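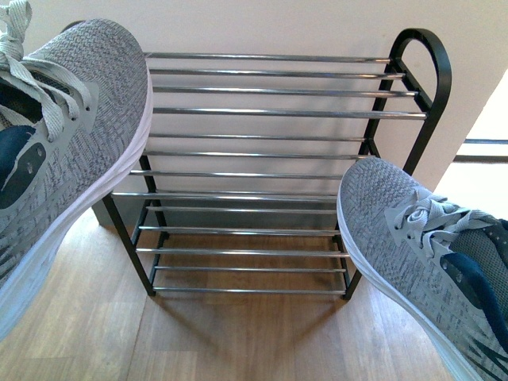 *Head camera view, both shoes beside the rack.*

# shoe-rack-home

Recordings and scripts from a two-arm build that puts sneakers on a shoe rack. It was put together at the Lullmont shared workshop and is run mostly in a hallway at home. This file covers the data, how it is laid out, and what is wrong with it.

Maintained by Ineke Van Damme. Roos Cuypers did the arm mounts and most of the wiring.

## What is in here

- 400 episodes of placing a pair of shoes on the rack
- 895 shorter clips of single pick or place motions, cut by hand
- Calibration files for the head camera
- Scripts for replay, trimming and export
- Print files for the camera bracket

The episodes come from teleoperation. Roos drove most of the early ones and I did the rest. Clips were cut from a larger pool of nearly 2,000, and the ones left out were dropped for bad sync or a joint fault in the log.

## The task

Start: two shoes held above the rack, one per arm.
End: both shoes resting on a shelf, toes toward the wall, grippers open and pulled back.

The rack has tiers of thin chrome rods on a black metal frame. The rods are the hard part. They are shiny, they have gaps between them, and the floor shows through. The first depth camera we tried gave mostly holes where the rods should be, so depth is not included. Everything here is color video plus joint states.

The upper right of the frame has a curved loop that sticks up past the top shelf. The right arm has to clear it. Set `clear_loop: true` in the config unless your rack is a different shape.

## Hardware

- Two six-joint arms from a Granitz kit, with our own shoulder brackets
- Parallel grippers with rubber pads, glued and then screwed
- One head camera on a fixed bracket, tilted down
- Stilness power supply, one per arm. We ran both arms off one supply for a week and got resets whenever they lifted together.
- Control box cut from scrap at Van Hecke

There are no wrist cameras. The cables are run for them and the mounts have the holes.

## Folder layout

```
episodes/
 ep_0001/
 head.mp4
 joints.csv
 meta.json
clips/
calib/
scripts/
print/
```

`joints.csv` has one row per control step. Columns are time, left joints, left gripper, right joints, right gripper. Angles are in radians. Gripper values go from 0 (closed) to 1 (open).

`meta.json` has the operator, shoe pair, target shelf and a `result` field, which is `ok`, `slip` or `abort`. A shoe that lands on the shelf but points the wrong way is `slip`. I know the name is bad. Changing it would break the old export files.

## Running a replay

```
pip install -r requirements.txt
python scripts/check_calib.py --cam head
python scripts/replay.py episodes/ep_0001 --speed 0.5
```

Keep the speed at 0.5 or lower the first time. Hold the stop button while it moves to the start pose – that first move does not check for obstacles.

If `check_calib.py` reports an error over the limit, loosen the bracket, set the tilt again and rerun it. Do not edit the calibration file by hand.

## Known problems

- **Shoes block the view.** When both are held up in front of the camera, they hide parts of the rack. A policy that needs to see the whole shelf should start from the wait pose.
- **Highlights on the rods.** These move with the daylight. Episodes recorded in the evening under the hall lamp look different from the rest. Filter on `light` in `meta.json`.
- **Laces.** They catch on the gripper pads. Tie them in a bow before each session and check the loops.
- **Clock drift.** The first 500 clips in the original pool had video lagging the joint log. The ones kept were fixed with `scripts/shift.py`. A few may still be off by a step or two.
- **One rack.** The same model and the same hallway were used throughout. Expect poor results anywhere else.

## To do

- [ ] Wrist cameras
- [ ] Record with boots
- [x] Replace left gripper pads
- [ ] Rename `slip`
- [ ] Write up the bracket build, Roos has the notes

## Use

Free for any use, including commercial. Credit is nice but not required. Send fixes as a pull request – I go through them on Sunday, usually in one sitting.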